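4.2 Table-clearing tasks

The second group of tasks stands in for a chore that most homes produce every day: small things left on a table that have to go back where they belong. We used toy blocks and open trays because they are cheap, light and easy to replace. The goal was stated by color, so that each tray should end up holding one kind of block. The workspace (Figure 3) is the one used by Turcotte in the Erkness study, with both arms at the front edge and the operator's view fixed.
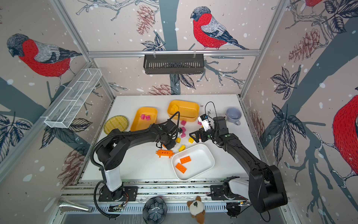
Figure 3. The sorting task, with pink and yellow blocks on the table between the trays. Two orange bricks are in the white tray.

We ran 111 trials with the Jultent policy. A trial ended when the table was clear or when 12 minutes had passed. A person doing the same job needs well under a minute, and we make no claim that the arms are close to that speed. Our interest is in whether they finish at all without help.

Most failures came late in a trial. A block resting against a tray wall leaves little room for the second finger, and the policy tended to repeat the same approach until time ran out. Boychuk reports similar behavior in the Lavoie kitchen tests, where cups near a wall were often skipped. Objects that were not part of the task, such as the mug, stayed on the table throughout – a real table is seldom bare.

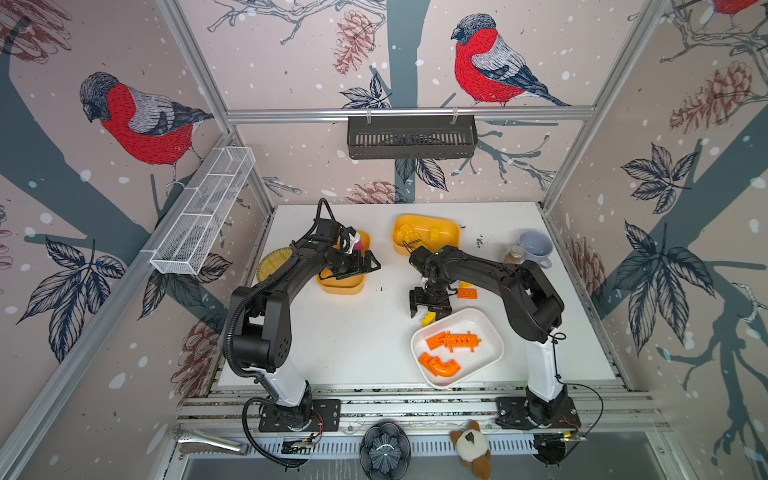
Handing a block from one arm to the other was allowed but never required. The policy chose to do so in eight trials and dropped the block in two of them. We therefore score the arms separately in Section 4.3 and return to handovers when we discuss the Hunine baseline.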